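Posted in July by Carys Llewellyn

My sister has lent me a decluttering book and I've now read 90 pages of it, mostly in the bath. I remain to be persuaded.

The method is that you sort every single thing you own into keep and go, one room per weekend, and by the end you are a calmer person who sleeps well. The author claims the average home holds over 1,000 things that never get used. How would anyone know that? Does a box of screws count as one thing or 48?

I did try. I gave Tuesday evening to the kitchen drawers and got rid of a melon baller, some takeaway menus and a key that fits no lock in this house. Then I wanted the melon baller on Saturday. (For melon. I know.)

What bothers me is how much of this advice ends up in a shop. Chapter two tells you to own less, and chapter three has a list of tubs, trays and labels to put it in. Alun next door followed the lot and now has a very tidy cupboard full of empty boxes, and his coats are still on the stairs.

I'm also suspicious of the before and after stories. I'd like to hear from the same people a year on, preferably in the week after Christmas.
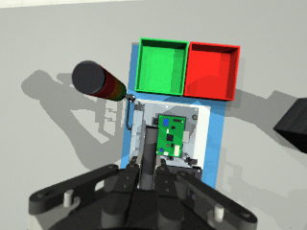

Anyway, I've promised to finish it before she comes down, and there's a whole chapter on paperwork still to go. If the bit about old bank statements is any use I'll say so.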